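Print this page
E-mail this page

Workshop notebook, bench 6
Tuesday, February 11, 2025

Second full day with the Turklow hand grippers, the pair Edivholm sent us on trial. Writing this up while it's fresh, as the loan form wants a yes or no and I'd like everyone to have read my reasons first. Short version: I really like these.

Yesterday went on charging, cables, the Dubey logging software and a silly hour looking for the right adaptor (it was in the lid of the case, under the foam, so look there first). Today was all toy bricks. Job is the usual one, pick pieces off the table and put them in the white bin, both hands, one person. Target for the day was 200 picks, I stopped at 201 as I'd already started the last one when the counter went over.

Settings, so I don't lose them: jaw travel at the factory value, logging on both sides, left and right started together from the one button. Don't start them separately. I did that first thing and the two logs wouldn't line up in Dubey, so that run is in the scrap folder.

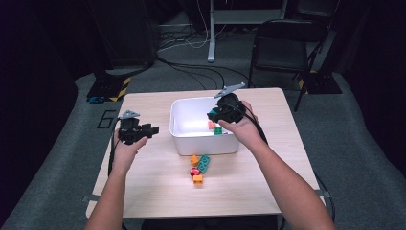 The weight is the thing I keep coming back to. Our old Arnura pair had my wrists complaining by mid-morning, and with these I did the morning, had lunch, and went straight back in without thinking about it. The balance is better too, you can let the front dip into a bin and it doesn't feel as if it wants to keep going. My left hand is still the clumsy one but it has caught up a lot since yesterday!

Cables. They leave the body at the back and come down past the wrist, and for the first few runs I kept catching the right one on my sleeve. Rolled my sleeves up, problem gone. A clip on the forearm would be nicer. Edivholm list a strap in the accessories but it isn't in the trial case, will ask.

Pieces, in order of how annoying they are:
- flat plates, by a long way. They sit so low that you're really pinching at the table. Best method so far is one jaw down first and slide the other in. Slow, but it works more often than coming straight down.
- anything round. Fine if you get it across the middle, shoots off if you don't.
- small square bricks, no trouble at all, could do these all day.
- roof-shaped ones, fine from the side, not fine from the slopes.

Twelve drops that I marked in the log, nearly all plates. With the Arnura pair I'd given up marking them.

Going into the bin is easier than going along the front of it. If a brick is close up against the wall there isn't much room for the outer jaw, and I ended up nudging the piece away before closing on it. I've put a note in Dubey for each nudge so whoever goes through the data can decide whether they want them. My vote is keep them, it's what anyone would do with their own fingers.
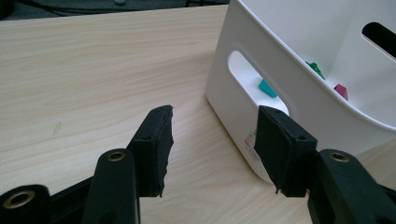
Pads next. The manual says to change them at 300 picks, and the spares come in a small bag with the screws. I would look at them sooner than that. A worn edge doesn't seem to matter on a chunky brick, but on plates you want a clean one. Changing a set looks like a ten minute job with the small hex key. Haven't done it yet, planning to tomorrow before the first run, and I'll write down how long it really takes.

Dubey: much nicer than I expected. You see both sides next to each other as you go, you can mark a bad pick with the thumb button, and the export just worked, no fiddling with file names. One moan, it asks you to confirm every single save. There must be a switch for that somewhere.

To ask Edivholm:
- price of pads in bags of ten
- forearm strap, can we have two on trial
- does the loan run on if we say yes, or do these go back and new ones come
- is the softer pad out yet, the leaflet says July

Tomorrow: new pads, another 200, same pieces, same bin, so we get a fair before and after. Then somebody else has to have a go, ideally with smaller hands than mine. Charger is on the shelf, case is under the bench, please put the adaptor back in the lid.

Print this page
E-mail this page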